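Galavik back room notebook

6 February 2024

Stencils again

OK, so picking up where I left off on the stencil problem, which has been driving me up the wall since before the holidays. Short version for anybody flipping through: the fine-line stencils keep lifting on the practice skins when I wipe, and I want to know if it's the fluid, the paper, the wait, or me. (I have suspected me for a while.)

Same drawing for everything today, the little fern with the curled tip. It has long lines, tight lines, and that horrible spot near the base where three stems nearly touch. If a stencil survives down there it'll survive anywhere. I ran all the copies off the printer in one go so I couldn't fuss with them between tests, then sliced up one big silicone sheet so every piece had the same thickness and the same slightly greasy feel.

The greasy feel matters more than I thought! I gave half of the pieces a good scrub with green soap and left the others as they came out of the bag. On the unscrubbed ones the stencil went down looking gorgeous, really dark, and then slid off like a wet sticker the second I touched it with a paper towel. Scrubbed ones grabbed much better. I know, I know, everyone says wash your practice skins. I wash real people, obviously, and it had just never crossed my mind to be as careful with a slab of rubber.

Fluids tried:

The Paker, straight from the bottle, thin coat. Goes tacky fast. Nice sharp edges on the fern, a bit pale at the tip where I didn't press well.

The Paker, thick coat. Mess. The purple bled out and the three stems turned into one fat stem. Never again, and I've underlined that on the bottle.

The sample from Grímsdóttir, thin coat. Slower to go tacky, and it smells like a dentist's office, but the edges came up just as crisp and it took more wiping. I was ready to dislike this one because the label is so ugly.

Waiting time was the other thing. I've always told people "give it a few minutes" and then lost track and started early because I got bored. So I used the kitchen timer and did 2 minutes, 5 minutes, and one piece I left sitting while I answered emails. The 2 minute piece smeared with either fluid. At 5 the Grímsdóttir held up to a proper wipe and the Paker mostly did, with some loss on the outside leaves. The email piece was the best of the lot, which is annoying, and I don't know how long it got. Next round I'll write it down.

One more thing on wiping while I'm thinking of it. I dab now. I used to drag the towel toward me, and on two of the pieces I can see exactly where the drag started because the fern goes blurry from there on down. Dab, lift, fold the towel, dab again. Also start from the bottom corner and work up so the side of my hand isn't parked on purple the whole time.

Left the pieces drying in a row along the shelf and took a break, because my shoulders were up around my ears and I'd had nothing but coffee. 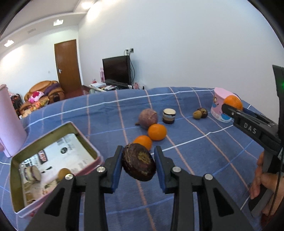 The Helon, lines

Second half was for the machine. I've had the Helon on the bench for a while and used it for shading without thinking much about it, but it's never been my liner. The old coil machine is my liner and I love it and it weighs as much as a brick. My wrist has opinions about that lately. So, same fern, on the scrubbed pieces with the good stencils, and the Helon doing all the lines.

Started with a 3 round liner and the voltage where I normally keep it for shading. Too slow for lines, or my hand was too fast for it, whichever way you want to look at that. The long stem came out as a row of tiny dots if you hold it up to the lamp. Bumped it up a bit and it filled in nicely. Bumped it up again out of curiosity and started chewing the silicone, little crumbs everywhere, so there's my ceiling. I've put a pencil mark on the power supply dial at the spot I liked. Please don't rub it off!

Then a 5 round liner, same setting. Oh, this was lovely. The line is heavier of course, too heavy for this fern at this size, but it was so steady that I did the outer curve in one pull without stopping. I'd happily use that on lettering. I did go over one leaf twice to see how forgiving it is and got a small blowout at the fold, or as close as silicone gets to a blowout. You can't trust the rubber on that. It doesn't swell, it doesn't twitch, it doesn't ask how much longer. I'm treating all of this as a test of my hand and the setup, and I'm not going to pretend it says much about how a line settles in somebody's forearm.

Grip notes. The fat disposable grip is better for me than the skinny one. With the skinny one I squeeze, and once I squeeze the line gets wobbly at the end of each stroke. I wrapped the fat one with one turn of bandage and it was better again. Two turns made it feel like holding a soda can. Cord goes over the shoulder, not across the lap (it caught on the drawer handle and I jumped, and there's a leaf with a tail on it now).

The tight spot at the base: got all three stems separate on the last piece. Very pleased. I had to stretch the silicone with my left hand much harder than I would on skin, and I tipped the machine back a little so I could see the needle. On the earlier pieces I was basically guessing because my own hand was casting a shadow over the whole area. Moved the lamp to the left side and it fixed that. I should've moved that lamp years ago.

Bench stuff

We're low on the small ink caps and very low on barrier film. I put both on the list. The order form wants a minimum of 200 caps, fine, we'll go through them.

The thermal printer is leaving a faint stripe down the right side of every sheet. Cleaning the roller with alcohol helped for a couple of copies and then it came back. It doesn't matter for the fern, which sits on the left, but it'll show up on anything wide. If you're printing a big back piece, flip the drawing so the stripe lands in the margin until I get a new roller.

Green soap bottle: whoever mixed the last batch made it very strong. Works great on silicone. I've diluted what was left and relabeled the bottle, and the full-strength stuff is now in the one with the tape on it, marked for practice skins only.

Used needles are in the sharps bin, bench is wiped down, power supply unplugged at the wall.

For next time

Repeat the fluid test with a real timer for the long wait. Try the Grímsdóttir over a wider drawing, maybe the compass. I want to see if it stays even across a big area or goes patchy where the coat's thin.

Try the stencil with the printer set one step darker. The pale tip might be the printer and nothing to do with how I press.

Do a whole page of straight lines with the Helon and nothing else. Boring, but I want to see if my wrist is still happy at the end of it. If it is, I'll switch over for small line work in March and keep the coil for when I miss the noise.

Fern pieces are in the top drawer, in a folder, with the fluid and the wait written on the back of each. The good one has a star on it.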